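Ticket 925 – Butcher-block top, Kudholm table: sticky patches, raised grain, one lifted strip
Category: Furniture / surfaces
Opened: 2019-08-13
Status: Closed, with one item to watch

Reported problem

The top of the Kudholm table in the Solon room has gone tacky in two places near the front edge. Paper left there overnight picks up a faint brown mark on the underside. One strip of the butcher block also feels higher than its neighbors when you run a hand across it, near the middle of the table. The top was last oiled in July.

First reply

Please send the following:
The product used in July and how many coats.
How long it was left before wiping.
Whether anything damp or warm sits on the top for long periods.
Whether the lifted strip moves when pressed.

Requester

Product was Engelhardt board oil, the 900 ml can. Two coats on the same afternoon. The first was wiped after an hour. The second was not wiped because it looked dry by the time we left. The strip doesn't move. There is a plant that lives on the table and gets watered in place, and a lamp that is on most of the working day.

First reply, continued

The unwiped second coat is the likely cause of the tacky patches. Board oil that sits on the surface without soaking in will skin over and stay soft underneath. It won't improve by waiting, and a third coat on top will make it worse. Do not use a kitchen degreaser on it. We had another table, ticket 103, where that was tried and the color came out in blotches.

Steps given:

1. Take everything loose off the top. Scissors and other steel tools should not go back until the surface is finished.
2. Wipe the tacky areas with mineral spirits on a white cotton rag, turning the rag often. Windows open.
3. Leave for a full day.
4. Sand the patches lightly by hand with 220 grit, along the strips and never across them.
5. Vacuum, then wipe with a barely damp cloth.
6. One thin coat of oil. Wipe off everything that will come off after 20 minutes.

Rags with oil on them go flat outdoors to dry, or into a lidded metal can with water. Do not ball them up and put them in the trash.

Requester

Before starting: the black frame is mounted on top of the wood, so we can't sand right up to the edge along the back or the right side. Does the frame have to come off?
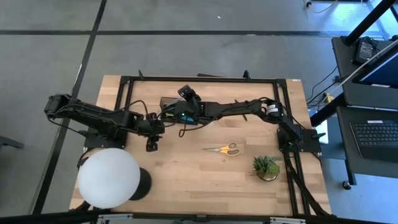
Second reply

No. Leave the frame where it is. The tacky patches are a hand's width in from the rail and you can reach all of that with a folded sheet. If you want to get closer, wrap the paper around a paint stirrer. Put masking tape on the black rails first so the spirits and the oil stay off them. Check the cables near the work and tape those up out of the way too, and keep dust off the laptop cart.

For the plant, either water it at the sink and let it drain before it goes back, or put a cork mat with a plastic underside beneath the pot. A succulent does not need much, but a round pot with a wet base will leave a ring in this kind of wood. The lamp can stay if its base stays cool. Move it a little every few weeks so the wood under it darkens at the same rate as the rest.

Requester

Steps 1 to 5 done. The tacky patches took three passes with the spirits. The rag came away yellow the first two times and clean the third. After sanding, the patches are paler than the wood next to them. Is that normal?

Second reply, continued

Yes. The tan strips will look chalky until they are oiled and the honey-colored ones less so. Go ahead with the thin coat, and carry it over the whole top and not only the patches.

Requester

Oiled and wiped. Next morning it was dry to the touch, and a sheet of paper left under a book all day came up clean. The patches still show if you know where to look, but only from the side.

The lifted strip is the same as before. We laid a steel ruler across it and can just slide a business card under on each side.

Third reply

A business card is within what we leave alone. The strip has probably taken up some moisture and the rest of the top has not. The room humidity should stay under 60 percent, and the concrete floor won't help in wet weather. If the gap grows, or if a crack opens along the glue line, reopen this ticket and do not sand the strip flat. It would sit low once it dries out.

Parts and materials used

Mineral spirits, one quart
220 grit paper, four sheets
Engelhardt board oil, remainder of the July can
Cork mat, Plimurley, item 91

Closing note

Surface repair accepted by requester. Lifted strip to be checked with the ruler at the next oiling. Oiling interval changed from three months to six – one coat, wiped.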